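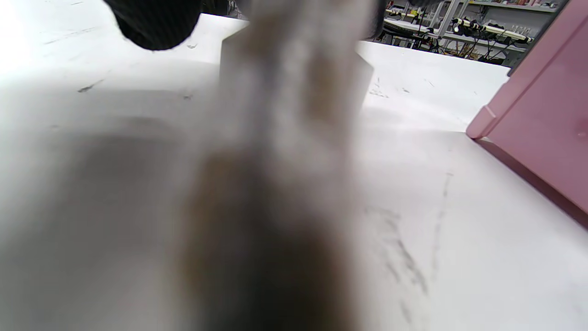

Weißer Block auf dem weißen Tisch.

2021-12-23, Werkstattbuch, Textilpflege / Schrumpfversuche

Die Lieferung von Sandhu ist endlich vollständig. Im Beiblatt steht wieder »maßstabil nach der ersten Wäsche«. Denselben Satz hatten wir im Mai von Flornberg, und damals war die Kette nach dem zweiten Durchgang so eingelaufen, dass die Schablonen nicht mehr passten. Ich glaube es also erst, wenn es im eigenen Heft steht.

Ausgangslage
Baumwolle, Leinwandbindung, ungebleicht. Zuschnitte mit 400 mm Kantenlänge, Messmarken mit Faden eingezogen und nicht mit Stift, der Stift ist letztes Mal beim Spülen verlaufen. Je Ballen 3 Proben. Das ist für eine Aussage dünn, mehr gibt der Rest aber nicht her, wenn noch Stoff für die Bezüge übrig bleiben soll.

Waschen
Manovbridge empfiehlt in der Anleitung, die Proben nass zu messen. Halte ich für Unfug. Nass lässt sich jede Leinwand mit zwei Fingern auf das gewünschte Maß ziehen, wer nass misst, misst seine eigene Hoffnung. Wir hängen sie auf, lassen sie über Nacht im Raum liegen und messen dann flach, ohne Gewicht. Luftfeuchte bitte jedes Mal mit eintragen! Auf den Blättern vom Mai fehlt sie durchgehend, und deshalb sind die Werte von damals kaum etwas wert.

Einlauf Kette bisher 7 mm auf das volle Maß, Schuss praktisch nichts. Klingt ordentlich. Nur stammen alle Proben vom Anfang des Ballens, und der liegt bei Sandhu außen auf der Rolle, wo der Stoff ohnehin entspannter ist. Aus der Ballenmitte haben wir noch gar nichts gesehen.

Bügeln
Mein eigentlicher Verdacht. Im Datenblatt von Caltatbridge steht, dass Bügeln den Einlauf »rückgängig macht«. Was es vermutlich macht: Es dehnt die Kette, solange Dampf drin ist, und beim nächsten Kontakt mit Feuchtigkeit ist alles wieder da. Ein gebügeltes Muster sieht auf dem Tisch immer gut aus. Ob es nach einer Woche im Regal noch dasselbe Maß hat, steht in keinem Datenblatt, das ich kenne.

Für uns gilt bis auf Weiteres: Eisen aufsetzen, anheben, versetzen. Nicht schieben. Wer schiebt, zieht den Stoff in Laufrichtung mit, und dann unterscheiden sich die Ergebnisse je nachdem, wer gerade am Tisch steht. Unterlage ein gefaltetes Tuch, glatt, ohne Naht in der Auflagefläche. Die Proben immer in derselben Richtung auflegen, Kette zur Tischkante.

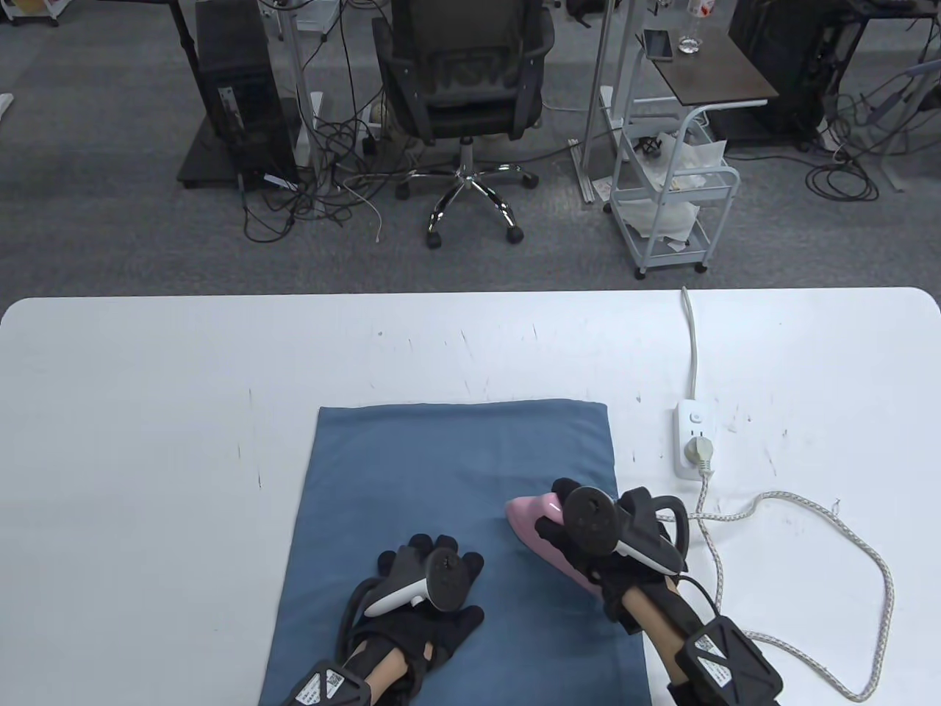
Offene Punkte
– Ballenmitte anschneiden, auch wenn es um den Stoff schade ist.
– Eine Serie ohne jedes Bügeln mitlaufen lassen, sonst reden wir weiter im Kreis.
– Stahllineal gegen das Maßband prüfen. Die beiden sind sich am langen Ende nicht einig, und ich traue eher dem Lineal.
– Flornberg nach der Ausrüstung fragen. »Natürlich behandelt« ist keine Antwort.
– Blatt 32 neu schreiben, dort sind Kette und Schuss vertauscht.

Nachtrag, abends: Die erste gebügelte Probe noch einmal angefeuchtet und liegen gelassen. Messe ich erst morgen, vorher trage ich nichts ein. Bestellung bei Sandhu bleibt so lange offen – auch wenn der Preis nur bis Jahresende gilt.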